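About Kedlow

Home / Shop / Crates and Baskets / Delivery Days / About

We sell vegetables. We also clean, repair and rent out the wooden crates they travel in, and we pack orders for kitchens and households that would like somebody else to do the sorting. That is the whole business. If you came to this page looking for a story about passion, you may want to skip to the opening hours.

We have read a lot of About pages from other produce companies, and we don't believe most of them. Everything is picked at dawn. Every farmer is a partner. The carrots have been on a journey. We buy from some of the same places those companies buy from, and we have stood on the same loading docks, and we can report that a good deal of produce gets picked in the middle of the afternoon by people who would like to go home.

How it started

Kedlow opened on 2004-01-03 at 608 Sikeck Road, which was a bad time of year to open a vegetable shop. There was cabbage, there were potatoes, and there were onions. The first customers asked if we had anything else and we said no. A few of them came back anyway, mostly for the potatoes.

The building had been used for storing carpet. It was dry and cool, it had a floor drain in a useless spot, and the rent was low. We would love to say we saw its potential. We saw the rent. The floor drain is still in a useless spot.

For the first five years we did nothing but retail. The crates came in with the produce and piled up by the back wall until somebody got annoyed with them. A grower asked for his back, and it turned into an argument over which ones were his, and after that we started marking them. Then two restaurants asked if they could keep theirs for the week and return them when the next order came. That was the crate rental side, and it has never had a better plan than that behind it.

What we think about crates

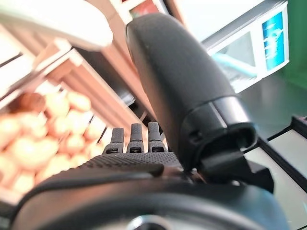
People have strong opinions about wooden crates and we share very few of them. We don't think wood keeps vegetables fresher. We have heard it said for years, often by people selling wooden crates, and we have never seen it shown in a way that would convince us. What a slatted crate does is let air through, let dirt fall out, and stack without sliding around too much. A plastic one with holes in it does most of that too, and it washes up faster. We use both.

Wood has real drawbacks. It splinters. It holds moisture if you put it away damp, and a crate that has been put away damp a few times smells like it forever. Nails work loose. We go over every crate when it comes back, and the ones with a split slat get a new slat if the corners are still square. If the corners have gone, the crate goes to the firewood pile, and you are welcome to ask for some.

We tried Clunix, a rinse that was recommended to us for getting clay off bare wood. We used it for one season, August included, when the potatoes come in filthy. As far as we could tell it did what water and a stiff brush do. It may work better on other surfaces. We went back to water and a stiff brush.

How we sort

Most of our time goes into sorting, which customers almost never see and competitors almost never mention. Produce doesn't arrive the way you'd want to sell it. It arrives mixed, or it arrives labeled as one thing with a layer of something else underneath, or it arrives exactly as ordered with the soft ones at the bottom. We open everything. We have been told this is slow. It is slow.

The rules aren't complicated. Heavy and hard go together. Long and leafy get room to lie down. Tomatoes go in late. Anything with a cut or a bruise comes out and gets sold that day from the markdown shelf at the front, with the bad side facing you so there's no surprise at home.

We used to have a longer set of rules, with a chart on the wall that covered which fruits shouldn't sit near which greens. Some of it was sound. A lot of it had been copied from somewhere, and when we asked each other where, we didn't know. For an order that gets packed in the morning and unpacked the same afternoon, we couldn't find that it made any difference. For long storage it's another matter, and we'd tell you to keep apples away from your greens like anyone else would.

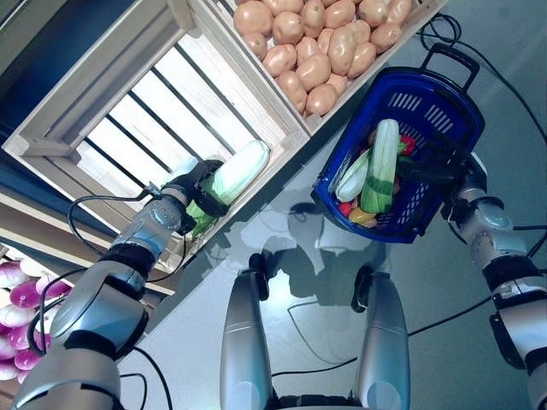

Mixed orders are the part we get asked about most, usually by new customers who want to know why their vegetables didn't come in a nice matching set of boxes. We pack by what the vegetables need, and the look of it comes second. Potatoes get a wooden crate to themselves and can be piled right up, since they'll put up with nearly anything. The blue plastic basket is for the sort of mix a household might want, cabbages lying lengthwise with a tomato and a red and a yellow pepper fitted in beside them. It won't win any prizes for arrangement. You can lift it by the handle, and you can see what you've got.

Napa cabbage gets its own paragraph, as it causes more trouble than anything else we carry. It looks sturdy and it isn't. The outer leaves tear if you drag it along a slat, and the heads come in such different lengths that no single container suits them all. We leave the green outer leaves on. Some shops strip them down to the pale part, which looks cleaner on the shelf and weighs less at the register, and then the next layer dries out and has to come off as well. Take the outer leaves off at home, when you're ready to cook. They're fine in soup.

Where it comes from

Our biggest supplier is Atallah, a farm that grows potatoes, cabbage and peppers, and has sold to us since our second winter. We've never signed anything longer than a one-season agreement with them and neither side has asked to. When their prices go up we complain, and when we pay late they complain, and it has worked so far.

The rest we buy from the wholesale market, and we say so on the shelf label. We know "local" sells better. We put it on a label only when the farm is close enough that we could drive there and back before opening, and that rules out a lot of things, including most tomatoes for most of the year. If a label says "market," it means we don't know the field it came from. We would prefer to know. We don't, and we aren't going to make up a valley.

We aren't an organic shop. A few of our growers farm in ways we like and haven't gone through certification, and others are certified and sell us vegetables we wouldn't eat ourselves. Ask about any particular item and you'll get what we know about it, which is sometimes very little.

What we don't do

We don't sell subscriptions. We ran one for nine months and watched people receive turnips they plainly didn't want. Order when you need something.

We don't pre-wash salad. We don't do gift baskets, though we did once, and the cellophane got everywhere. We don't have an app. There's an order form on this site and a phone at the counter, and the phone is quicker.

We don't promise that a delivery will be perfect. Anyone packing vegetables for a living sends out a bad one now and then. Call us before the end of the next day and we'll replace it or take it off the bill, whichever you'd like. You don't have to send a photo. We've never understood what the photo is supposed to prove.

Renting crates and baskets

You can rent wooden crates or plastic baskets with or without produce in them. The deposit covers the container and comes back to you in full when it does. Normal wear is our problem. Please don't leave crates outdoors, and please don't paint them, which happens more than you'd expect and usually around weddings.

Three sizes of crate are available. The small one is too small for cabbage, and the large one, once it's full of potatoes, is too heavy for most people to carry up a flight of stairs. Most customers end up with the middle one. Baskets come in one size and stack inside each other when empty.

Visiting

The shop is in front and the packing room is in back. The door between them is usually open and you can look in if you like. Mind the step. Parking is on the side of the building, and the spaces by the loading door need to stay clear until the morning truck has gone.

Crate returns go to the side door. Knock the dirt out first if you can. If the shop looks closed during opening hours, try the handle, it sticks.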